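Cahier d'atelier – lundi 2 décembre 2024

Reprise de la question qu'on se pose depuis avril : est-ce qu'une machine peut ranger une cuisine sans qu'on reste derrière elle ? Ce matin, simulation seulement, avec la politique Skestent relancée sur la cuisine de Mollel. 40 essais, tâche « saisir, déplacer, reposer ». 25 réussis ! En avril on plafonnait à 7, sur le même décor, et je trouvais déjà ça encourageant.

Ce qui me plaît le plus, c'est l'approche : la pince arrive doigts grands ouverts et corrige toute seule avant de fermer. Les échecs viennent presque tous des surfaces sombres. Sur le gros bloc noir, on n'a plus guère que le contour pour se repérer, et j'ai moi-même du mal à distinguer les deux traits fins sur le dessus (fil, baguette, arête ? à vérifier dans le fichier de scène).
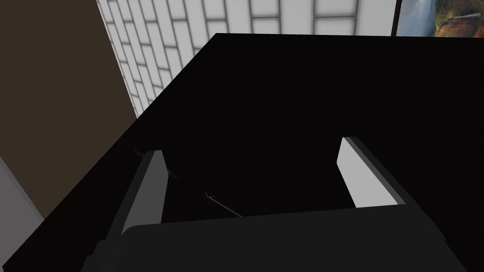
Suite

– Éclaircir la texture du bloc et relancer la graine 856, tout le reste inchangé.
– Demander à Mwanaisha Mabula si le mur de briques blanches pèse dans l'estimation de profondeur. Elle a vu un effet pareil sur le décor Berkholm.
– Ajouter un peu d'ombre douce, l'éclairage est trop plat.

Alors, les corvées ? Débarrasser un plan de travail clair : presque, et j'y crois vraiment. Essuyer ou plier : pas encore essayé. L'équipe de Ninatmont veut passer au vrai bras dès qu'on dépasse 30 sur 40 – je prépare le banc demain.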